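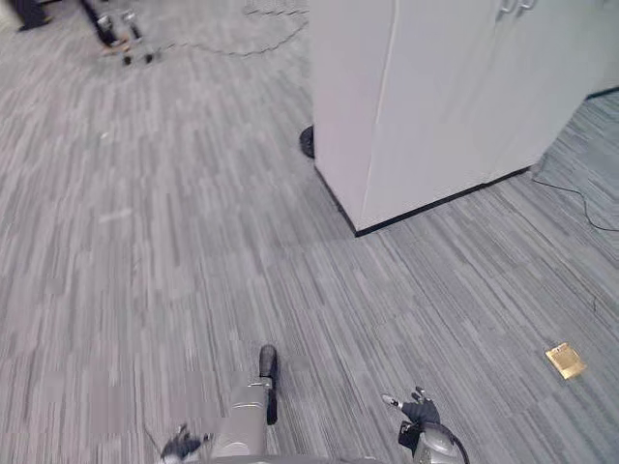 Kári Lykkegaard reckons I should have booked the early slot, as by mid-morning on these open days you end up three deep behind somebody's rucksack and hear every second word. He left that under my last post, when I mentioned I was off to Bloxham to see the robots at Stuvex, and of course I didn't read it until I was home on Saturday night with my feet up. He was right about the rucksacks!

Home | Posts | Days Out | Garden | About me

Anyway, I went, and I had a lovely time, and I want to get it down before it all runs together in my head. I'd seen the notice pinned up in the library at Ruddale back in June and put my name down more or less on a whim. It's a 46 bus all the way, which takes an age but does go past the reservoir, so I took a flask and looked out of the window.

I think I'd expected a factory. Stuvex is upstairs in an ordinary office building with ordinary office carpet, grey and stripy, the sort I walked on for most of my working life, and it gave me a funny feeling to see a pair of black mechanical hands held out over it. They were working with a robot called Cirano that day. I asked whether it was after the chap with the nose and got a very long answer, the short version of which is yes, but spelt by somebody in a hurry.

There were 12 of us in my group, mostly grown-ups, plus a boy of nine who asked much better questions than I did. He wanted to know what happens if it drops something on its own foot. The young woman showing us round took that perfectly seriously and talked for a good five minutes about balance and weight and how you decide what's worth saving. I wish I'd written more of it down.
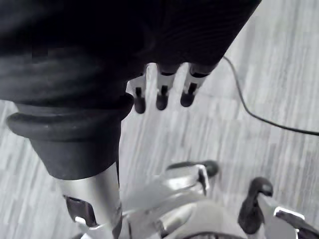

What I hadn't understood before is how much of the job is hands. I'd always supposed the clever part was the thinking, and that once a machine knew where the cup was, picking it up would be the easy bit. Well, no. They told us one of the early tests had been run 4000 times, just closing the fingers and opening them again, and that they were still not entirely happy with it. I thought of my granddaughter learning to do up buttons, which felt like 4000 goes to everybody in the house.

The fingers are silvery with dark rounded tips, a bit like the ferrule on my walking stick, and I found them rather sweet. Somebody behind me said they gave her the creeps. I can see that too, I suppose, but I'd only been thinking they looked careful.

We had a tea break after that (proper biscuits, well done Stuvex) and I got talking to a retired fitter who had spent years on packing lines. He said the machines he used to look after were all bolted down behind cages and you would never have wandered up to one with a custard cream in your hand. He was more impressed than he wanted to be, I think. He kept going back for another look at the wrists. 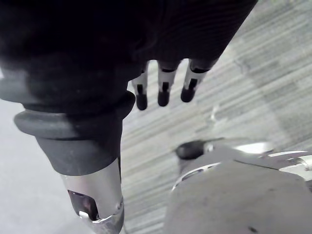
His great interest was the rubber part, the thick collar where the hand meets the arm. He explained to me at some length that on his old lines it was always dust that did for the joints, and that a decent rubber boot was worth more than any amount of oil. I nodded along. I did have a gaiter go on the old Fiesta once, so I wasn't completely lost – and it cost me a fortune, as I told him.

The second half was more of a talk, with questions. A man asked about jobs, as somebody always should, and he got a fair answer, though I don't think it satisfied him. I asked whether they ever get fond of the things. There was a bit of a pause and some looking at shoes, and then one of the engineers admitted he says goodnight to it.
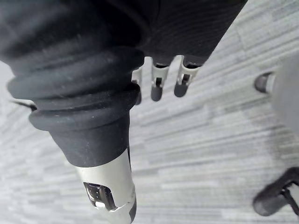 I stayed on for a while afterwards, partly to be nosy and partly with the bus in mind, as there's a long gap after three o'clock. It was nice to see people simply getting on with things once the speeches were over. I've always liked watching anyone who knows their work, whether it's a plasterer or a dentist, and this was no different, even if I couldn't have told you what half of it was for.

They're hoping to do another one in the spring. I'd say go if you're at all curious, wear flat shoes for the stairs, and ask your daft question, as mine got the best answer of the day. I've still got to write up the plant sale, I know, I know.

Comments (3)

Maureen: Enjoyed this! Is there a lift? My knees won't manage stairs, but I'd love to go in the spring.

Pete in Ruddale: Your fitter friend is dead right about dust. We had the same trouble with the conveyors at the bakery.

Jan: Never mind the robots, where's the plant sale?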